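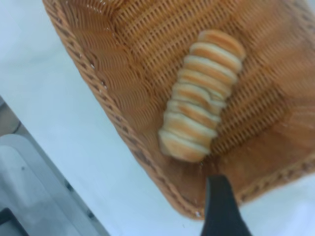
Bread service

Bread service is the practice of bringing bread to the table before or during a meal, usually without a separate order. It is found in homes, restaurants, hotels, passenger ships and institutional dining rooms. The bread may be sliced or whole, warmed or at room temperature, and is often accompanied by butter, oil, a spread or a dip. In some places it is free, in others it is charged as part of a cover fee, and in others it is listed on the menu like any other dish.

Terms

In American restaurants the usual term is "bread basket," which refers to both the container and its contents. The same phrase is used for a farming region that produces a large share of a country's grain, and in slang for the stomach. In hotels and on ships, staff may speak of the "bread course" when the bread is served at a set point in the meal. A "bread plate" or "side plate" is a small plate placed to the left of the diner, above or beside the forks.

Origins

Bread has been a basic part of the table in Europe, western Asia and North Africa since ancient times. In medieval Europe, thick slices of old bread called trenchers were used in place of plates. The food was laid on top, and the trencher could be eaten afterward, given to the poor or fed to animals. As wooden and metal plates became more common, bread moved to the side of the place setting.

Inns and taverns commonly supplied bread with a fixed meal. When restaurants with printed menus and individual orders spread in the eighteenth and nineteenth centuries, many kept the custom even though other dishes were now priced one by one. Bread was cheap, it could be prepared ahead, and it gave guests something to eat while the kitchen worked.

Types of bread

The choice of bread depends on the region and the style of the meal. Soft dinner rolls are common in the United States, along with cornbread and biscuits in the South. French restaurants often serve sliced baguette or small crusty rolls. In Italy the bread may be a plain country loaf, focaccia or thin breadsticks. Flatbreads are usual in much of the Middle East and South Asia, where they also serve as a tool for picking up food.

Rolls are easy to portion and need no knife at the table. Slices from a long loaf dry out faster but take up less oven space. Some kitchens keep the loaf whole and cut it only when a table is seated. Others slice before opening and hold the bread in a closed drawer or under a cloth.

Serving and storage

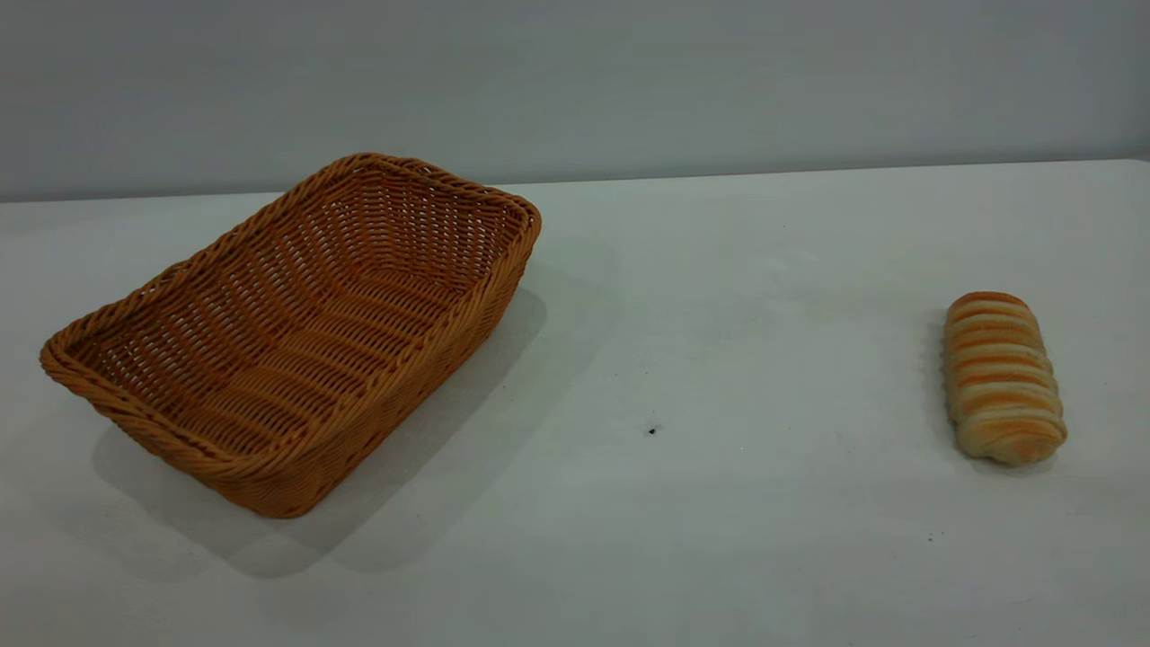 Open containers let steam escape from warm bread, so the crust stays firm. A cloth liner slows cooling and catches crumbs, but bread wrapped tightly while hot will soften. Paper liners are used where laundry costs are a concern. Wicker, willow, cane, wire, wood and molded plastic are all used for bread containers. Plant fibers are light and inexpensive but hard to wash well, and many commercial kitchens prefer plastic versions that can go through a dishwasher.

Bread goes stale mainly through changes in its starch, which becomes firmer as the loaf cools and ages. This happens faster in a refrigerator than at room temperature. Freezing slows the process, and many restaurants keep par-baked rolls frozen and finish them in small batches. Reheating softens stale bread for a short time.

Etiquette

In formal American and British settings, rolls are broken by hand into small pieces, and each piece is buttered just before it is eaten. Butter is first moved from the shared dish to the bread plate. A shared container is traditionally passed to the right. The person who starts it may offer it to the neighbor before taking any. Pre-cut slices are taken by hand, touching only the piece that will be eaten, or with tongs if they are supplied.

Customs differ elsewhere. In France, bread is often set directly on the tablecloth at informal meals. In Italy it is usual to wipe up sauce with a piece of bread at home, though this may be avoided on formal occasions. In many cultures it is considered disrespectful to throw bread away or place it upside down.

Cost and charging

The cost of bread service includes ingredients, labor, oven time, butter and waste. Because it brings in no direct income where it is free, it is often one of the first items reviewed when a restaurant cuts expenses. Adhiambo Shirima, in a handbook for small restaurant owners, gives the case of Garrido, a dining room with 100 seats that stopped placing bread on every table and brought it only on request. Over one month the kitchen baked 275 fewer rolls, and complaints were limited to a few regular guests. The dining room later returned to automatic service in the evening and kept the request system at lunch.

Where bread is sold as a dish, it is generally of a higher grade and served with a flavored butter or spread. Elis Phillips, a writer on hospitality, has argued that diners accept the charge more easily when the bread is baked on site and the menu says so. Cover charges that include bread are long established in parts of southern Europe. Rules on how they must be shown to customers vary by country.

Waste

Uneaten bread makes up a noticeable part of restaurant food waste. Pieces that have been served to one table should not be offered to another, and food safety rules in many places forbid it. Unserved bread can be turned into croutons, crumbs, pudding or stuffing. A kitchen guide by Gladys Swai recommends starting with one piece per guest and refilling when asked, with batches of no more than 25 rolls in the oven at a time during slow hours.

Institutional use

Schools, hospitals and company cafeterias usually place bread at the end of the serving line. Individual wrapping is common in hospitals, where trays travel a long way before reaching the patient. At banquets, bread is often put out shortly before guests sit down, with a portion already on each side plate. This avoids passing at large tables but leads to more leftovers when some guests do not attend.

See also

Butter dish
Cover charge
Dinner roll
Side plate
Table setting
Trencher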